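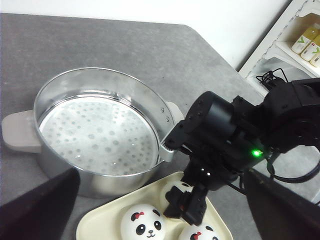 3 min read

Project report, group 4: Why small states abstain
Arwel Ellis, Anathi Mnguni, Xuân Lò
Seminar on foreign policy and voting in international bodies, instructor Viorica Cârstea

Question
When a small state abstains on a resolution that names a bigger neighbor, what is it trying to get? We started out wanting to explain every abstention since the 1990s. Way too much. Cut it down to small island and coastal states voting on maritime boundary texts, and only texts where one party to the dispute buys a lot of their exports.

What we did
Built a spreadsheet of recorded votes. 215 rows after cleaning, one row per country per vote. Then read the speeches given right after voting (explanations of vote), where there was one. 57 of the rows had a speech we could find in English or French. Anathi did the French ones. Xuân coded the English ones, Arwel checked both and argued with both.

Four codes: trade, security, procedure, no reason given. A speech could get more than one. We had a fifth code for "regional solidarity" but it overlapped with procedure so much that we dropped it in the second week, and had to recode everything.

What we found
Procedure came up the most by far. "The text was introduced too late," "my delegation needed more time with the capital," "this belongs in another forum." Trade almost never gets said out loud. Makes sense, no ambassador wants to stand up and say we sell them fish.

So the speeches on their own don't answer the question. We went back and compared with voting on the same topic when the big buyer wasn't involved. Same states, similar texts. They mostly voted yes there, and gave no speech at all. That gap is our main result. It doesn't prove trade pressure but it's hard to square with the procedure story, as those texts were introduced just as late.

Security was mixed. States with a defense agreement with the buyer abstained more than they voted no, which we did not expect. Diệp Mạch from group 2 pointed out during the presentations that a no vote might cost them with the other side, and abstaining is the cheap option. We think thats right but we didn't test it.

Problems
Absences. A delegation that isn't in the room is not the same as one that abstains, but sometimes it is done on purpose for the same reason. We left absences out. Would probably put them back in with their own code.

Coding agreement was poor in the first round, better after we rewrote the definition of procedure. Should of done a test batch first.

Export figures are from different years for different countries. Arwel has a note on this in the appendix.

Left to do
Talk to someone who has acutally worked in a small mission. We wrote to two, one answered in July and then we lost touch. Also the section on fishing licenses is missing, it was going to be Xuân's and ran over the word limit by 655 words, so it's in the appendix too, uncut.

Appendix: codebook, spreadsheet, export note, fishing licenses draft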